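Why Are Chopsticks Wrapped?

August
By Romana Danko

Search this site Go All topics

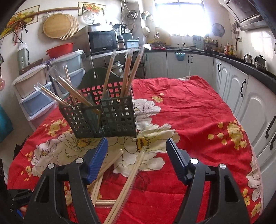 Chopsticks are a pair of thin sticks of equal length used to pick up food. They are one of the oldest eating tools still in daily use. Many are made to be washed and used again, but others are meant for a single meal, and these usually come in a sealed packet. The packet may be paper or plastic. Clear plastic, like the wrappers on these wooden chopsticks, lets a person see the color of the wood without opening anything. Wood is not all one color. Some chopsticks are pale and others are a reddish brown. A basket with a grid of openings and dividers inside, such as the dark green one on the flowered tablecloth, can hold many packets in a small space.

What is the wrapper for?

A wrapper is a barrier. A barrier is something that keeps two things apart. In this case it keeps the clean wood apart from dust, fingers and drops of liquid. Dust is always present in the air of a kitchen, even when it is too fine to see. It settles on any flat surface. If it settles on a wrapper, it stays on the outside.

The wrapper also keeps the two sticks together. A single chopstick is not much use for eating, and loose sticks of different lengths are slow to sort.

Why wood?

Wood has three properties that matter here. A property is a fact about how a material behaves.

1. Wood is a poor conductor of heat. This means that heat moves through it slowly. A metal spoon left in hot soup soon feels hot at the handle. A wooden chopstick warms much more slowly.

2. Wood has grain. Grain is the pattern made by the long fibers of the tree. In a chopstick the fibers run from one end to the other. A stick cut this way bends a little before it breaks. A stick cut across the fibers would snap easily.

3. Wood has some grip. Its surface is slightly rough, so noodles slide off it less than they slide off smooth metal.

Wood also absorbs water. Tiny spaces between and inside the fibers take in moisture from wet food or damp air. Wood that stays damp for a long time can grow mold – a living thing that spreads by very small particles called spores. For this reason chopsticks should be stored dry.

Why does a utensil basket have holes?

Water leaves a surface in two ways. It can run off, or it can evaporate, meaning that it turns into a gas called water vapor and mixes with the air. Holes help with both. Water drips out through the openings at the bottom, and air moves in through the openings at the sides. A jar with solid walls holds the damp air in, and drying takes longer.

Wrapped chopsticks do not need to drip, but the dividers are still useful. They separate the space into compartments. Long packets lean because most of their length is above the rim. The part above the rim is heavier than the part below it, so the packet tips until it rests against a wall or a divider.

Try it

Fill a cup with dry pencils, then move them to a wide bowl. Compare how far they lean in each. The narrower the container, the more upright the pencils stand.

Words to know

Absorb: to take in a liquid.
Compartment: a separate section inside a container.
Conductor: a material that lets heat or electricity pass through.
Evaporate: to change from a liquid into a gas.
Fiber: a long, thin thread of material.

Reviewed for grade level by Sunil Majumder. This is page 145 of the Brudham Kitchen Science series.

Contact Brudham | Copyright Brudham Learning | Back to top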